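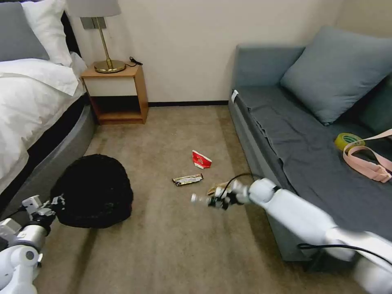 Trunik: A Collection of API Error Messages

Data card and README

Last revised 8/11/26

Summary

Trunik is a collection of 1,826 error messages returned by web APIs, each paired with the request that produced it and a label stating what kind of help the message gives the caller. It is maintained by Gridthorpe and intended for developers, technical writers and researchers who study how software reports failure to the people using it.

All records are in English. Every message was produced by a test service operated by Gridthorpe. No production traffic is included, and no record was taken from a customer account.

Background

An API error usually has two parts. The status code tells the calling program what class of problem occurred, and the message body explains the problem to a developer. Status codes are well documented. Message bodies are left to whoever wrote the endpoint, and their quality differs widely even within one product.

An earlier collection, Chambi, recorded message bodies without the requests behind them. Readers could judge whether a message was clear, but could not tell whether it was correct. Trunik was assembled to include both sides of the exchange. Chambi remains available in the archive folder and will receive no further updates.

Contents of the repository

records/ holds the collection itself, one JSON object per line.
schema/ holds the field definitions in machine-readable form.
guide/ holds the labeling guide given to reviewers.
archive/ holds the final version of Chambi.

The files in records/ are divided by endpoint family. Records within a file are in no particular order, and the order may change between releases. Users who need a stable reference should cite the record identifier and the release tag together.

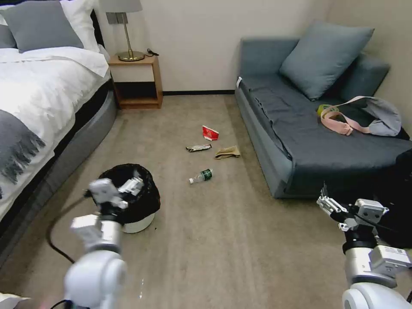 Fields

id: A string that is unique within the collection. Identifiers are never reused, including after a record is withdrawn.
method: The HTTP method of the request, in capital letters.
path: The path requested. Query strings are stored separately.
query: The query string as sent, or an empty string.
request_body: The body as sent, or null if there was none.
status: The status code returned, as an integer.
message: The text of the error as returned, including any spelling mistakes.
label: The category assigned after review.
split_decision: True if the reviewers first disagreed on the label.

White space in the message field is preserved. Some messages contain line breaks, which are escaped in the usual way for JSON. Header values are not included in this release.

Labels

There are four labels.

cause: The message states what was wrong with the request.
remedy: The message states what the caller should do next. A message that gives both a cause and a remedy receives this label.
generic: The message reports a failure without detail.
misleading: The message gives a cause or remedy that does not match the request.

The label misleading takes priority over the others. A message that is partly right and partly wrong is labeled misleading if a developer following it would change the wrong part of the request.

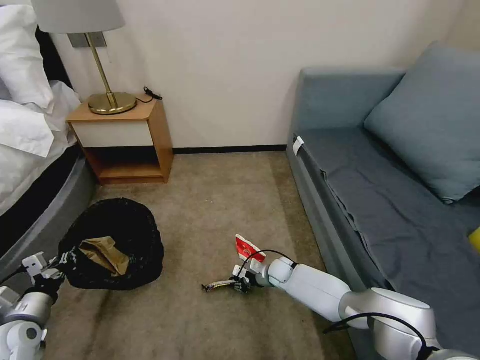 Each record was labeled by two reviewers working separately in Gelleo, the annotation tool used by Gridthorpe. Where the reviewers agreed, the label was accepted. Where they did not, the record was discussed and one label was agreed upon, and split_decision was set to true. Most of these cases concerned the boundary between cause and generic. The message "Invalid input" is typical: it names a fault in the request but not where the fault lies. The guide now assigns such messages to generic unless the request contains a single field.

Loading the data

Any JSON Lines reader will open the files. No special package is required. Text is encoded as UTF-8 without a byte order mark. Users of spreadsheet software are advised to convert the files with a script first, as direct import may shorten long request bodies without warning.

Intended use

The collection is suitable for testing tools that check the wording of error messages, for training new technical writers, and for comparing styles of message across endpoint families. It may be used in teaching.

It should not be used to estimate how often errors occur in live systems. The requests were written to cause failures, and their proportions reflect the test plan. It is also unsuitable as a measure of any reviewer's performance. 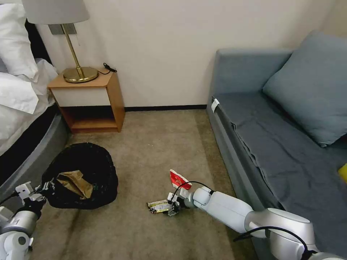 Security researchers should note that authentication failures were kept to a small share of the collection. Tokens and passwords appearing in request bodies are placeholder values generated for the test service and grant access to nothing.

Known limitations

The test service was written in one framework, and its default messages appear often. Near-duplicates were retained where the requests differed. Rate-limit errors are thinly represented. Messages from nested validation are sometimes long and may repeat the same clause for each failed field.

Corrections

Requests for correction should be opened as an issue in the repository and should give the record identifier, the current label and the label proposed. Requests covering several records may be combined if the reasoning is the same for all of them. Accepted corrections are applied at the next release. The next release is planned for October and will add header values.

License and citation

The terms of use are given in the LICENSE file. Publications that draw on the collection should cite it as: Gridthorpe, Trunik: A Collection of API Error Messages, followed by the release tag.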